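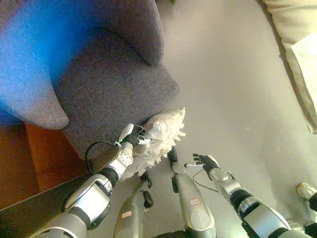 Tub chair – a low armchair in which the back and arms form one continuous curve around the seat. Also tub armchair, or barrel chair in older catalogs. Mostly upholstered. Common in bedrooms, lobbies, waiting areas.

Form

Single shell, rounded. Arms same height as the back or a bit lower. Seat cushion set inside the curve, sometimes loose, sometimes fixed. Legs short.
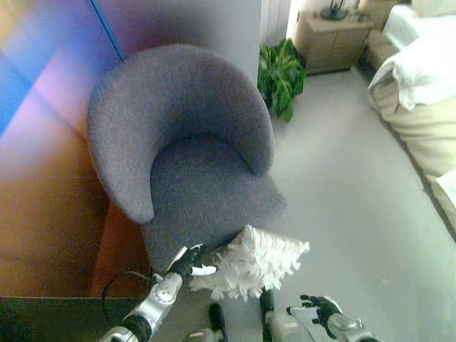
Gray tub armchair near a bed, with a potted plant behind.

Covering

Wool blends, felt, leather, and later polyester weaves. Flecked grays are popular as they hide lint. The Roussel pattern book of 1376 fabrics (Lemaire, see Sources) lists some 200 as fit for curved backs – stiff cloth puckers on the inside of the curve. 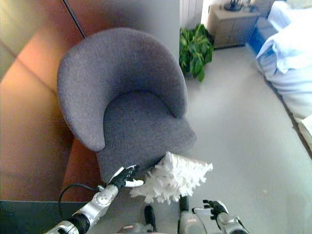 Care

Dust from the top down, back first, then arms, then seat. A fluffy duster is fine for the outside of the shell. Crumbs and dust collect in the crease between cushion and arm, so a narrow vacum nozzle is used there. Textured fabric is brushed in one direction only.

Placement

Usually a corner, or beside the bed. Okafor advises leaving a gap behind so the back does'nt rub the wall.

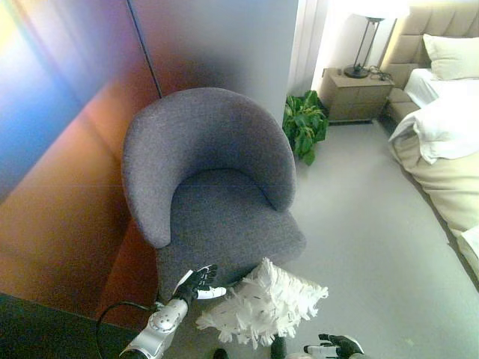
Tub armchair in a bedroom corner, textured gray upholstery.

Sources

Lemaire, Benoît. Cloth for Curved Seats. Roussel.
Okafor, Noemi. The Small Bedroom. Flernton, 2 vols.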